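The great drawer clear-out, part two

So I finally did it. I have been saying since August that I would sort out the small stuff (you know the stuff, the batteries and the buttons and the spare fuses and the little bag of screws that came with the bookcase) and now it's March 2019 and I have spent most of a weekend on it and my back is killing me.

If you read part one you'll remember I had everything in two kitchen drawers and a shoebox. The shoebox gave up when I lifted it. The bottom just went, and I was picking thumbtacks out of the rug for days! That was what pushed me into buying proper boxes.

I went back and forth on what to get. My sister-in-law swears by the big Stanalier drawer units, and they're lovely, but they're deep and I know myself. Give me a deep drawer and I'll fill it with junk and never see the bottom again. What I wanted was small boxes that stack, with a door on the front, so I don't have to take the top one off every time I need tape from the one underneath. The shop on Brondar Street had a whole wall of them. I stood there for ages holding a brown one and a cream one and in the end I got one of each, because I couldn't decide. They came to $14 apiece.

Brown went on the bottom. It has that wood-grain sort of look that I thought I'd hate and have come around to, and there's a white handle on it. The cream one sits on top, and it has a yellowish see-through window, so I can check what's in there without opening anything. That window is my favorite part. I'd have paid extra for it.

Then came the sorting. I tipped both drawers out on a sheet and made piles. I decided to count the buttons, which was a mistake, and there were 397 of them. I don't even sew! Most came out of my grandmother's tin, so they're staying, but I did let go of the ones that were cracked or had lost their shanks. Batteries got tested and nearly half were dead. The mystery keys I put in an envelope with a question mark on it, and if no door in this house turns out to need them by summer, out they go.

The plan at the moment is that the bottom box gets the heavier things (tape, batteries, picture hooks) and the top one gets sewing bits and anything I grab a lot. I tried them both ways around before I filled them and the door on the cream one swings out pretty wide, so if you're thinking of putting a pair on a narrow shelf, measure with the door open. I didn't, and my first spot in the hallway was no good at all. They're going on the long shelf over the washer once I've cleared the paint cans off it.

Next up is the cord drawer. I'm dreading it, so it might be a while.

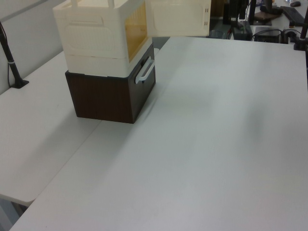
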